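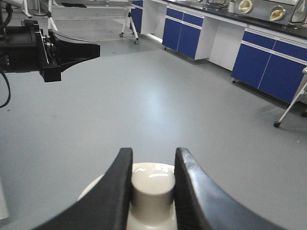
Najwa Twal wrote under my last entry that the black countertop must stay clear for the whole width of the steel enclosure, and that she does not want to find notebooks there again. I agree with her. I moved mine to the shelf by the door, together with the folder for the Vistov samples.

September, 9.40. Started on the glove ports. There are three round ones in the front and I checked them from left to right. The first two are fine. On the third the clamping ring turns a little when I push on it by hand, so I tightened it and put a strip of tape as a mark. If the tape has moved tomorrow, we order a new ring from Hilteno. The old order number ended in 669, I found it on the delivery note.

Wiped the steel front with water and a drop of soap, then dry cloth. Please do not use the blue scouring pads, they leave lines in the brushed metal and the lines stay.

The floor I mopped last, walking backwards to the door. Some of the scuffs came off with the rubber eraser and some did not. Tamsin thinks they are from the old stools – she may be right, the feet had lost their caps.

11.15. Leak test, door closed, all ports covered. Pressure held for 34 minutes and then I had to stop, Danilo needed the gas line. I would like to repeat it with the full hour before I write any value in the table.

Still open: label for the waste bottle, new cloths, and ask Mohcine where the spare O-rings are. The drawer says O-rings but inside are only cable ties.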